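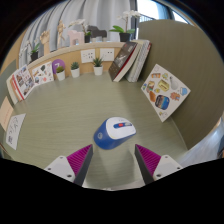

Leave the desk alone, pick up the thing, put it down, stop talking: so ran one early reader's summary of the Druvau Rules, sent in as a complaint that the full text took 20 pages to say it. The drafters thanked the reader and issued a revised edition, which was longer.

The Druvau Rules (formally the Druvau Rules for Hand-Held Gripper Recording in Furnished Rooms) are a voluntary set of good-practice rules for people who record manipulation tasks with a hand-held gripper, for later use in training robots. They cover how a work surface is chosen and left, how the gripper is held and checked, how a take begins and ends, and what has to be written down afterward. They have no legal force. They are quoted in contracts as if they did.

Contents
1 Background
2 Scope
3 Main provisions
4 The household clause
5 Adoption
6 Criticism
7 See also

Background

The rules came out of a workshop in Druvau, where several groups had agreed to pool their recordings and then discovered that they had been using the word "take" in different ways. For some it ran from the moment the gripper left its stand. For others it began when the fingers touched the object. One group counted everything between two coffee breaks as a single take, a practice that was defended with some energy.

Of the 1,171 recordings first offered for the pool, 731 were accepted after review. The usual reasons for rejection were a missing start, a missing end, or a note that read only "fine." The review report recommended a short common standard. The word "short" does not appear in any later document.

The first edition was adopted in February. A revised edition, still current, is dated Oct 3, 2018.

Scope

The rules apply to two-finger grippers carried by a person and fitted with a camera. Fixed arms are excluded, as are suction tools, tongs, and anything with a trigger that was bought at a garden center. An annex on gloves was planned and has been listed as forthcoming in both editions.

Rooms may be of any kind, provided they are furnished. The drafters had seen a good many recordings made on bare white tables and felt they had learned what there was to learn about bare white tables.

Main provisions

Surface. The object to be handled must rest on a surface where a person might plausibly have left it. A computer mouse on a desk is the case used in most training sessions, and it is an awkward one: the shell is smooth and rounded, and it invites the operator to squeeze. The rules ask for a grip "sufficient to lift and no more." How much that is has been left to the operator, along with the blame.

Surroundings. Items that belong to the room stay in the room. Plants, books, stickers, ornaments and paperwork are to be left in place unless they are fragile, private, or alive in a way that plants are not. The operator may clear a path for the gripper. The operator may not improve the decor. An explanatory note adds that straightening a pile of books counts as improving the decor, and this note has generated more correspondence than the rest of the document put together.

Approach. The take begins with the fingers open and the object in view between or beyond them. The operator should hold still briefly before moving. Circling the object "to get a feel for it" is discouraged. So is the running start.

Fingers and pads. Pads must be checked before each session for wear, dust and crumbs. The rules are silent on color, although pads in a strong color such as magenta are widely preferred on the grounds that they are easy to pick out in a recording and hard to mistake for stationery. Mounting screws are to be checked at the same time. Tape is permitted for labels. It is not permitted for anything that tape is presently holding together.

Release. An object is considered released when both pads have left it and it has stopped moving. Objects that roll off the surface are considered released, with a remark. The remark must say where the object went.

Failed attempts. These are kept and marked as failed. Operators tend to dislike this provision, and the revised edition includes a paragraph of encouragement that reads as though it was written by someone who also dislikes it.

Notes. Every take requires an entry giving the object, the surface, the starting position and the outcome. "Fine" is named specifically as an unacceptable outcome.

The household clause

The best-known part of the rules is the household clause, which states that the person whose desk, kitchen or shelf is being used may stop the session at any time without giving a reason. It also requires the operator to ask before recording any surface with letters, drawings, photographs or children's work on it, and to ask again if more of it appears.

The clause goes on to say that everything handled must be returned to the spot it came from. A dispute at Zanham, in which a host claimed that a stapler had been put back facing the wrong way, led to the addition of the words "and in the direction it was found." Operators at Zanham are said to carry a pencil for marking corners. The rules forbid pencil marks on furniture, two paragraphs later.

Adoption

The firm Jislow was the first to require the rules in its supplier agreements, and it publishes a one-page summary that most operators read in place of the original. The summary leaves out the household clause, an omission Jislow has described as a formatting matter.

Poulain, which makes pads and finger mounts, prints the pad check on the inside of its boxes. The printing faces inward, and to read it the box has to be taken apart along the glued seam.

Training sessions following the rules usually ask a new operator to complete 50 takes with a single object before moving on to another. The choice of object is left to the trainer. Mice, mugs and rolls of tape are common. Fruit was dropped after the condition of the fruit began to affect the results.

Criticism

The most frequent criticism is that the rules were written by people who already had good habits and wished to see them in print. Smaller groups have pointed out that the note-taking requirements can run longer than the takes, and that a form with a box for "surface" ought to leave space for more than one word.

A second line of criticism concerns the provision on surroundings. Some groups argue that leaving a room entirely as found makes recordings hard to compare with each other. The drafters have replied that rooms are hard to compare with each other. The argument has gone on in this form for several meetings.

There is also a standing complaint about the term "furnished room," which is used throughout and defined nowhere. A definition was put forward during the revision and withdrawn when it was found to exclude kitchens.

See also

Gripper pad maintenance
Jislow one-page summary
Operator notes, format of
Zanham stapler dispute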